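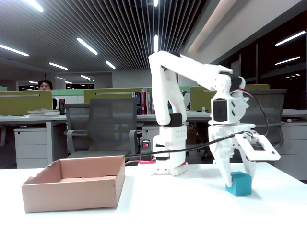 The Kollska arm with its gripper closed on the teal cube.

Kollska desktop arm kit, reviewed for the Vernida robotics club
Danjuma Okoro, 10/13/21

Our club bought this kit for the student sorting project. Assembly took us 2 evenings. The printed parts fit well, but the screw holes in the base needed cleaning with a small file.

The gripper holds a small cube firmly. I am less happy with the long cable, which we must move by hand before each program. The manual is short and the part about calibration is missing a page.

For beginners I would recommend it, if somebody older helps with the wiring. Four stars.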